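Hi all, quick update on the Lirnik shared workroom for November. We're 15 days in and the sorting is going great (really!).
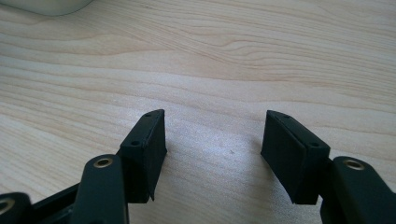 The Nanerov tables are my favorite buy so far. I love that pale, wavy grain, and it brightens up the whole room.

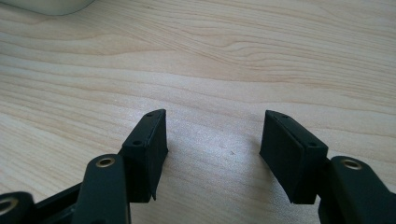

We've spent $127 on small bins, so there's still money left for labels.
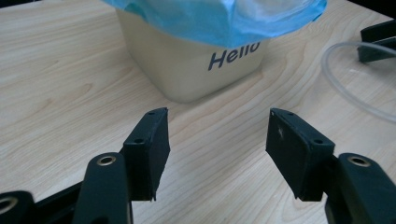

Next up is shelving from Aksoy, three units.
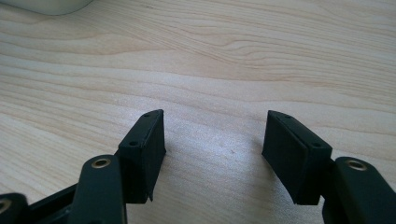 They quoted 10 days for delivery, and I'll send the receipt then.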